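I finally got my hands on a sourdough rye that works, and I have been grinning about it since June. If you've read this blog for a while you know the history (bricks, then pancakes, then one loaf with a hole in it big enough to lose a spoon in). So this post is long, and it's all rye, and I'm not sorry!

It started when Mikkel Thygesen answered my whiny post from last winter. He grew up eating the dark, dense kind, sliced thin with butter and something salty on top, and he wrote me an email of 1014 words. I know because I pasted it into a document to print it and the counter was sitting right there at the bottom. The email lives inside my cupboard door now and has flour on every corner.

His main point was that I was treating rye like wheat. I kept kneading it and waiting for it to go stretchy, and it never will. Rye dough is closer to wet cement. You stir it with a strong spoon, you scrape it into the pan, you smooth the top with a wet hand and you leave it alone. I had been fighting it for two years, adding more flour every time it stuck to me, and of course that's where the bricks came from.

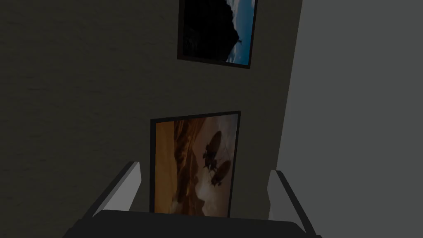 The other thing was the starter. Mine was a wheat starter that I fed a spoonful of rye now and then, like a treat. Mikkel told me to switch it over completely, so I did, one feeding at a time, and wow, what a difference. It smells like apples and a little like yogurt, and it climbs the jar by lunchtime even when the kitchen is chilly. I've named it Grastia. I don't have a good story for the name, it just looked like a Grastia.

Okay, the actual loaf. The night before, I mix half the rye flour with water and a big scoop of starter, cover it and go to bed. In another bowl I pour boiling water over cracked rye and sunflower seeds and let them sit overnight too. Don't skip the soak. I did once, and chewing that bread was like eating aquarium gravel.

In the morning everything goes into one bowl with the rest of the flour, salt and a spoon of dark molasses. Stir until your arm complains. Then into a greased pan, and wait until you see little pinholes in the top. That's your signal. With wheat I always poke the dough and try to guess, but the pinholes are so clear that even I can't mess it up (I have messed it up, but only because I went out for groceries and got talking).

It bakes for 90 minutes, starting hot and then turned down once the top has some color. I use the old Girberg pan my aunt gave me, which is long and narrow with straight sides, and I think the shape helps a lot. I tried the same dough in a round pot and the middle stayed gummy.

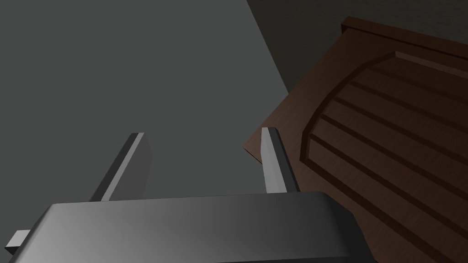 Now comes the awful part, where you have to wait a whole day before cutting it. I used to think this was bread snobbery. Then I cut one warm and it glued itself to the knife, and the slices tasted flat and sort of damp. The next day the same loaf was tangy and sweet and sliced like a dream. By day 4 it was even better, and by then there was only the heel left.

My friend Julián Valcárcel has been getting half of every loaf, and he toasts it and rubs it with garlic and tomato, the way he does with his regular bread. I was doubtful! It's wonderful. The sour bread and the sweet tomato are so good together that I've had it for breakfast most of this week. He also wants me to try caraway, and I'm still making up my mind on that one.

Next up is a version with beer in place of some of the water, and I have a bag of coarse rye from Sowah that I've been saving for it. If any of you have tried beer in yours, tell me how dark you went, and whether you cut back on the molasses.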